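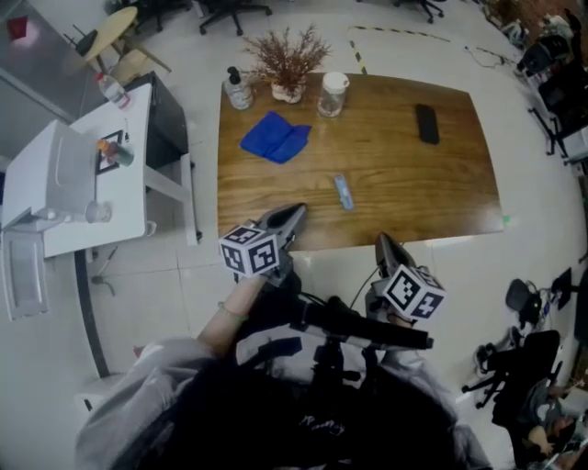

Table top as of this morning, plant and jar at the far side

Refinishing an oiled table – is the Tidard hardwax stuff worth it?

dulcez
Bought this table secondhand in August. The seller swore it had been done with Tidard and would "never need anything again." I don't believe that for a second. Water beads for a bit near the middle and soaks right in by the window side. Do I really have to sand the whole thing, or can I spot fix it?

J_Nieminen
Spot fix. That's the whole selling point of oil. Scuff the dull area, wipe on a thin coat, buff it off after 30 minutes.

barnabas.a
Every can says that and I've yet to see a spot fix that didn't leave a shiny patch. Do the whole top.

J_Nieminen
You put it on too thick, then. I've patched mine 4 times.

barnabas.a
Or you quit looking at it in daylight.

hyilma
Are we even sure it's oil? Sellers say oil when they mean "I don't know." Rub a bit of denatured alcohol on the underside. If it goes sticky it's shellac and all this advice is useless.

dulcez
Fair point, I only have his word for it. Will try underneath tonight. What grit if it is oil?

viki_sz
The Lecomte guide says 500. Way too fine for bare wood if you ask me, the oil just sits on top. I stop at 180.

hyilma
Lecomte also sells the 500 grit pads, so take that guide with some salt.

J_Nieminen
500 is for buffing between coats. Read the page again.

viki_sz
I did read it. It says "before oiling." Maybe they changed it.

dulcez
OK, tested in two spots, nothing sticky. Going to try one small patch first and see who's right. The store in Muvcombe wants 16 dollars for the tiny can, seems steep.

barnabas.a
Don't buy the tiny can. You'll need the big one when you end up doing the whole top.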